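Talks > Walking > Speaker notes: Slow Miles

Slow Miles: what I learned walking to work for a year
Notes for the evening session, 7:15 start. Clicker is in the blue bag!

OPENING

Say hi, thank Francine Doucette for setting this up (and for the soup, if there is soup again). Wait for the folks in back to get seated. Don't start with the joke about the blisters, it bombed in Dustgate.

So, I used to drive to work. Eleven minutes door to door, and I could not have described one thing I passed. Then my car needed a repair that cost 900 dollars, which I did not have lying around, and I thought, well, I'll walk until payday. Payday came and I kept walking. It takes me 52 minutes each way if I don't stop to talk to a dog, and I always stop to talk to a dog.

Ask for a show of hands: who walked here tonight? Wave at them. Somebody always came by bike and wants credit, so give them credit.

THE FIRST MONTH

I was awful at it. Wrong shoes, wrong bag, wrong everything. I carried a laptop in a tote on one shoulder for three weeks and ended up walking around my own kitchen at a slant. Tell the story about the tote strap and the bus shelter (short version, leave out my sister).

The other thing was the boredom. Oh boy. I'd fill my ears with podcasts the whole way in and show up at my desk already tired of people talking. Around the fourth week my battery died by the bakery and I had to do the rest in the quiet. I was so annoyed! And then I heard a wren, or what I. decided was a wren, and went home and bought a used bird book.

Slow down here. I rush this part every time.

PICKING A ROUTE

The short way from my place goes along the big road past the Piketti warehouse. It saves nine minutes and I hated every one of them. Trucks, no shade, a crossing signal that gives you time for maybe half a crossing. My neighbor I-hsuan Kong walks a lot more than I do and she told me to quit looking at distance and go find trees. Best advice I got all year. In August the difference between sun and shade is the difference between arriving and arriving soaked.

What I look for now is a wide, plain track with trees on one side and their shadows lying across it. I don't need pavement in perfect condition. Patchy tarmac with gravel and tire tracks suits me fine, and my ankles like the change.
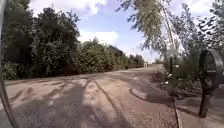 SHOES, SOCKS, RAIN

People always want the shoe talk so here goes. I wear cheap trail shoes and I replace them when the heel goes smooth. I spend my money on socks. Wool, even in summer, and a spare pair in my desk drawer. Hold up the sock with the hole. (Pause for laugh, there's usually one.)

For rain I have the Mistness jacket, which my brother-in-law gave me and which I made fun of for a while because of the name. It's good! The hood stays put. An umbrella is fine too, as long as you aren't walking into the wind on the Uçar Street bridge, where I have lost two.

WHAT I WROTE DOWN

I kept a pocket notebook. One line per walk, no more, or I'd have quit. Read these out:
- "Man carrying a door."
- "Smelled toast for a whole block."
- "Frost on the left side of everything."
- "Cranky. Less cranky by the church."

By spring I'd filled 74 pages, and when I read it back I could remember nearly every morning in it. I can't say that for any year I drove.

TRY IT YOURSELF

Tell them they don't have to do 100 percent of anything. One way, once a week, take the bus home. Leave earlier than you think. Eat something first (I didn't, for ages, and was a monster by ten).

Pass around the bird book. GET IT BACK this time.

QUESTIONS

Likely ones: winter (yes, with ice grips), showers at work (no, I keep a washcloth and a clean shirt there), did I fix the car (yes, my nephew drives it now). Stop by 8:30, they need the room and the chairs go back on the rack by the door.

Contact | Past talks | © Slow Miles | Back to top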